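Thread on shoelace wear, from the notes I have been keeping for the Berklow repair newsletter.

1/ Most laces fail in one of two places: at the tip, or at the top eyelet. The tip is a molding problem. The top eyelet is friction.

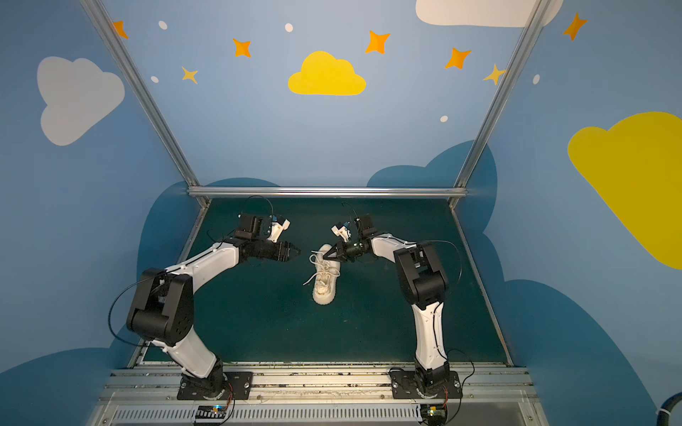 White sneaker, bench view.

2/ I logged 45 pairs from August on. Flat polyester outlasted round cotton at the eyelet. Waxed cotton held its knot better but shed wax into the tongue padding.

3/ Metal eyelets with a rolled edge are fine. Stamped ones with a burr are not. Run a cotton swab through the hole. If it snags, the lace will too. 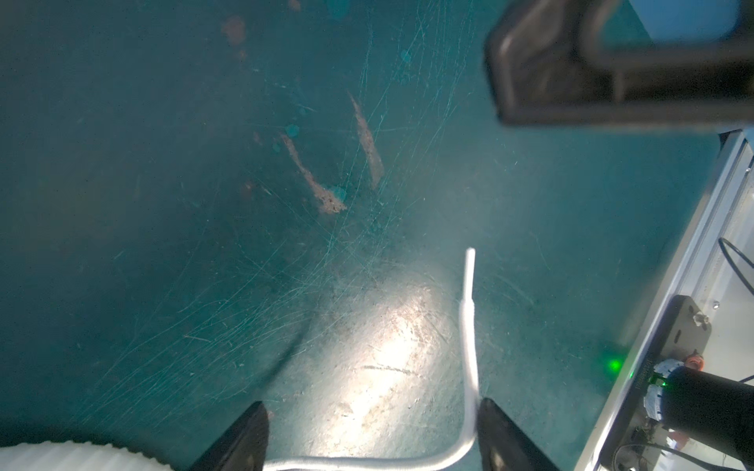

M. Firer

4/ Tips: acetate film needs solvent and a tight wrap. Heat-shrink tube is easier — cut it to 3 times the lace width, shrink, trim at an angle. Glue alone cracks.

5/ Length. Posel lists laces by eyelet pairs, Gál by centimeters. The two charts disagree at seven pairs. I measure the old lace under light tension and ignore both.

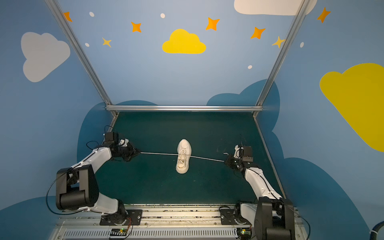 No. 592

6/ Knots: if the bow sits heel to toe, you tied a granny. Reverse the starting cross. A square bow puts less side load on the top eyelet.

7/ Wash laces apart from the shoe, in a mesh bag, cold. Dryer heat softens some tips.

8/ Corrections to the wear table go in the replies. Row 883 is a typo and will be fixed.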